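Sunday, October 20, 2019

Workshop notes – hide glue and clamping trials, continued

In at nine, heater on, bench at 64 F by ten. Mixed a fresh batch of the Kerley pearl glue, one part to two parts water by weight, and left it to swell while I cut stock. Last week's batch smelled sour so I threw it out and washed the pot.

Question is still the one Finlay Swanson raised: how long do we have between brushing the glue on and closing the joint before strength drops off? He says two minutes is fine. Sheena Menzies says one, less if the room is cold. Neither of them has broken enough joints to say.

Cut 5 pairs of maple blanks and 4 pairs of cherry from the offcuts bin. All edge grain, planed this morning with the number 7, no sanding. One cherry pair has a small knot near the end. Kept it but marked it K so it doesn't get averaged in with the rest.

Glue in the pot at 142 F by the probe thermometer. The dial on the pot reads 150, so the dial is off again. Evander Ritchie has a spare thermostat from the old Ladach pot and I will ask him for it before I order one.

Open times today were 30 seconds, one minute, 90 seconds and two minutes. The fifth maple pair was a repeat at one minute. At 90 seconds the surface had started to skin over and the second piece did not slide the way it should. At two minutes it was gelled at the edges. Closed it anyway, hard, and got almost no squeeze-out.

Warmed the cherry blanks with the heat gun first. They stayed wet noticeably longer. Should have warmed one maple pair for comparison, will do that next time.

Result carried over from last Sunday's maple: the one-minute joint failed at 1,158 lb, mostly in the wood. The two-minute one let go at 200 lb, clean along the glue line, shiny on both faces. That one was a starved joint, so I don't trust it as an open-time number.

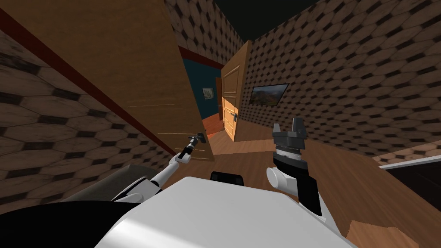 Clamps stay on overnight, then a week on the rack before breaking. Gavin Kinnear wants the test jig on Friday, so the pieces need to be squared up and labeled by Thursday night.

To do:
Replace the brush, it is shedding.
Ask Shona Paterson if the Stikora liquid glue is past its date – the label has rubbed off.
Second run in November when the shop is colder, same blanks, same times.
Pot off and unplugged at 3:40.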